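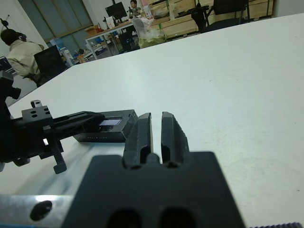
Figure 4. White work surface with a brushed metal plate at lower left.

Last updated: September
10 min read

4.2 Surface color and the sorting of dried beans

Readers who have spent an afternoon sorting beans at a kitchen table will know how tiring it can be, and how much the tabletop itself seems to matter. Our interest in the question grew out of the Brutden seed survey, where 2,798 packets of saved garden beans had to be checked by eye for splits and weevil holes before they could go into storage. Sorters at the Skasolano site worked on white tops, while those at Ollska kept the dark green cloth they had always used and were, we should say, very fond of.

Pale beans were the harder case on white. Small chips along the seam were easily missed, particularly late in the afternoon, and several sorters told us they had begun tilting their trays toward the window to bring up a shadow. Dark and speckled beans gave much less trouble, and a lot of 1,000 could be gone through at an easy pace before anyone wanted a rest. We had expected the cloth to slow people down, as beans do not roll on it, but the sorters at Ollska liked being able to leave a bean exactly where they had put it.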